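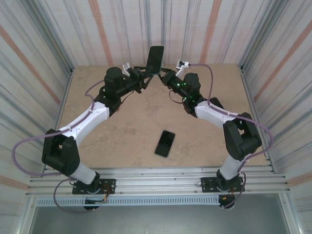 Two-arm cell on phone intake: how do you rewrite the job roles?
Posted in Repair and Refurbishing, Shop Floor

Daryna Zhuravel
24 Feb 2019

I supervise intake at Velari. We take in used smartphones by the carton, inspect them, and pass them on to grading. Until January this was all bench work: pick up the phone, check both faces and the edges, put it down, enter the result. Management now wants a pair of small arms to do the handling on one line, with a person reviewing the results from a desk.

Current volume is 839 phones per shift across the benches. The plan assumes one operator per cell plus a floater. The people affected have done inspection by hand for years, and the draft job description I was given says only "monitors equipment." I don't think that covers it, and I have to send comments back to HR.

What I need to know from people who have been through this:

Which tasks stayed with the operator and which went away?
Did the pay grade change?
Who clears a dropped or stuck phone, and is that person required to have lockout training?
How did you handle the per-person piece count once the arms were doing the picking?

The arms are the desk-sized kind on an aluminum rail, if that matters. No conveyor. Phones are laid on the work surface by hand.

Halyna Ivanyshyn

We did this at Skonderar with a similar layout, two arms facing the same work area. Taking your points in order.

Tasks. Lifting and turning the phone went to the arms. Loading, unloading, wiping the screen before loading, and every judgment call stayed with people. A glossy dark screen with a hairline crack still gets a second look at the bench under a lamp. Plan for a reject tray that a person works through each hour. Ours was left out of the staffing estimate, and it took half of one operator's shift.

New tasks that should be in the description by name: start-of-shift check of the fingers and wrist fasteners, check of cable runs through the full range of motion, wiping the work surface, logging stops with a cause code, and calling maintenance after the second stop with the same code. "Monitors equipment" will be read as "watches it," and then none of the above gets scheduled.

Pay. The first draft kept the old grade. It was moved up one after the cause-code logging was added, on the argument that the operator was now doing first-line diagnosis. Get the logging into the description before the grade is reviewed. Doing it afterward took us an extra quarter.

Clearing. Operators clear phones only with the cell stopped and motor power off at the switch. Anything involving a tool goes to maintenance. Lockout training was given to all operators regardless, and the floater had the full course. Check what your safety department requires, as the answer depends on your risk assessment and I can only tell you ours.

Piece count. Drop it. The cell sets the pace, so an individual count measures the cell. We changed to stops per shift and reject agreement (how often the bench inspector agrees with the cell's flag). Neither is tied to an individual bonus. The old bonus was averaged over the previous 52 weeks and folded into base pay. There were complaints from the two fastest inspectors, with some justification, and I would set aside time to talk to them separately.

One more item. Operators get a 480-minute shift with the same breaks as before, but the nature of the tiredness changes. Wrist complaints went down. Complaints about eyes and attention went up. We rotate between cell and bench every two hours and I would write the rotation into the document, or it will be skipped on busy days.

Cherry Mae Sarmiento

Went through it last year from the operator side. The pay was fine. What bothered us was that the training was one afternoon and it was all about the software. Ask for time on the actual cell with the actual phones before it goes live. Also ask who you call on nights, we had no name for that for weeks.

Zoia Kravchuk

depends on your contract. ask your union rep if you have one

Daryna Zhuravel

Thank you, Halyna. I've copied the start-of-shift list into my comments and asked for the reject tray to be counted as staffed time. The rotation is going in as well. Cherry Mae, night contact added. Zoia, we have no union on this site.

Halyna, was the reject agreement figure shown to the operators during the shift, or only to supervisors?

Halyna Ivanyshyn

Shown to both, at end of shift only. A live display made people agree with the cell more often, and we took it down.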